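How I Fold a Pile of Jeans Without Losing My Whole Evening

Posted 19 December 2019

I own more jeans than one person needs, and for years they lived on the chair in my bedroom. Clean, mostly. Then I moved to the apartment on Irnden Street, where the closet is exactly one narrow shelf unit and a rod that sags if you look at it wrong, and I had to learn how to fold denim so that it stays folded. I've been doing it this way ever since, and a few people have asked me to write it down, so okay! Get your basket and let's go.

First thing, before any folding at all: find yourself a flat surface at hip height. I did this on my bed for ages and my back hated me for it. The mattress also gives when you press down, so you never get a proper crease. A table with a bit of grip to it is best (felt, a tablecloth, even an old beach towel spread out), because denim slides around on anything shiny and you end up chasing it.

Step 1. Find the waistband

Drop one pair on the table. Just one. I know it's tempting to tip the whole basket out, but then you've got legs tangled in legs and you'll be cranky before you start. Now look for the waistband, and the quickest way to do that in a wad of denim is to look for the button. Everything else in the heap can pass for everything else, but there's only one button, and once you've got it you know which way is up.

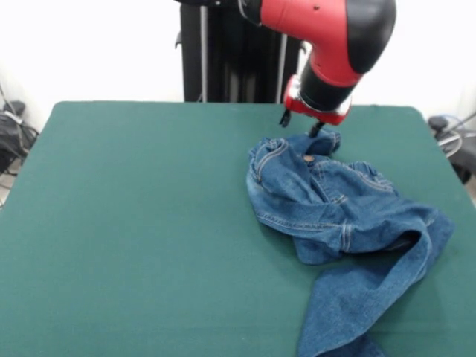
Waistband all bunched up, but the copper button gives it away.

Take hold of the waistband on either side of the button, lift, and give the jeans a good hard snap, like you're shaking sand out of a towel. Two snaps if they came out of the dryer in a knot. Most of the deep wrinkles fall out right then. If a leg is inside out, fix it now, and reach into the pockets while you're there. Push the pocket bags down flat with your fingers too, or you'll get a lump on each hip that no amount of smoothing will hide.

Button the button, zip the zipper. I skipped this for years and always had one side of the waist flopping out of the stack.

Step 2. Straighten the legs

Lay the pair down with the waist at one end of the table and the hems at the other. They'll still be twisted. Denim loves to twist, and my oldest pair has a left leg that rotates toward the back no matter what I do to it. What you want to do is start from the hem and work up. Pinch the hem at the two side seams, pull it gently away from the waist, and the leg will sort of unroll for you.

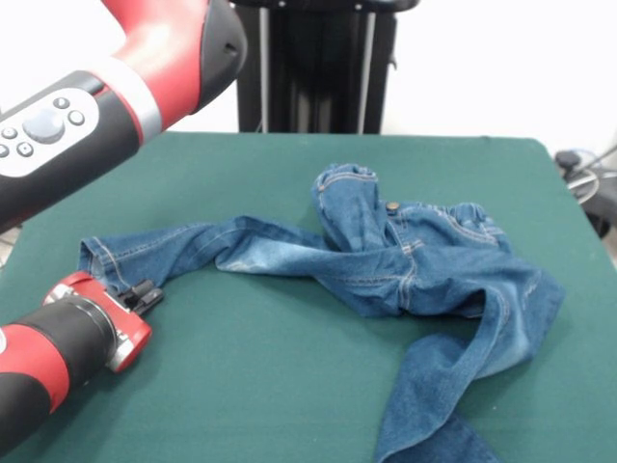 One leg out long, with the hem stitching to follow and a twist still in it.

Once both legs are out, run your palm from the hem up to the seat with a little pressure. Don't worry about the faded creases up by the hips or the pale area around the knees. Those are in the color of the fabric and they won't smooth away (I once spent a silly amount of time trying to press out a whisker mark before I figured out it was a wash effect).

If a leg really won't lie straight, let it twist where it wants to and match the hems up anyway. It'll be hidden inside the fold.

Step 3. Leg over leg

Fold the jeans in half the long way, back pockets facing out. You'll notice the seat makes a little triangle that sticks out past the legs. Tuck that triangle in toward the zipper so you have one long clean rectangle. This is my favorite part and it's the bit that most people skip! It makes the difference between a stack that stands up and a stack that leans.

Step 4. Hem to waist, then thirds

Bring the hems up to just below the waistband, leaving two fingers of space. Smooth it. Then fold what you've got into thirds, starting at the folded end, and tuck the last bit under. You'll have a thick little block that can sit flat or stand on its edge.

For a deep shelf, skip the thirds and fold it in half one more time. It'll be wider and flatter, and you can pile more of them before the thing tips. I do the blocks for the Sumusen drawer under my bed and the wide ones for the shelf.
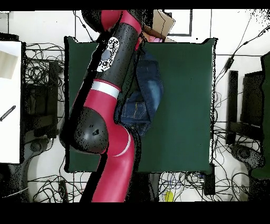
A reader wrote in to tell me that thirds never worked for her with stiff raw denim, and that she rolls hers from the waist down and stands the rolls up in a crate. She says they come out with fewer hard lines across the thigh and she can see every pair at once. I tried it with my heaviest ones and she's right about the lines. For softer jeans I still like the block.

Step 5. Stack them so you can find them

I sort by color, dark at the bottom and light on top, with black off on its own. If you share a closet, sort by person first. Turn every fold the same way so the rounded edge faces you. Then you can pull a pair from the middle without the rest unraveling behind it.

My shelf is a Dalen, the narrow one, and each opening is 50 centimeters wide. That fits two stacks side by side with a little room for your hand. Measure yours before you commit to a fold, and make the first pair your template. Fold the others to match it.

A few odds and ends

Fold them completely dry. If the waistband or the pocket bags feel even slightly cool, hang the pair over a door for a while. Those thick seams hold on to damp long after the legs feel fine.

Stretchy jeans fold smaller than regular ones, so keep them in their own pile.

Wide legs need one extra fold: bring the outer edge of each leg in toward the inseam before you do Step 3.

And if you get interrupted, leave the pair spread out. A half-folded pair goes right back into a ball when somebody moves it.
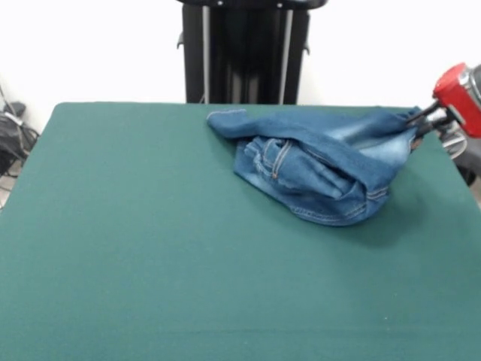

Do I have to iron jeans before folding them?
I never do. A good snap and a firm hand take care of everyday wrinkles, and if there's a stubborn crease I mist it with water, smooth it flat and let it dry on the table before I fold.

Next up I'm tackling sweaters, which are a whole different headache, and after that the sock drawer.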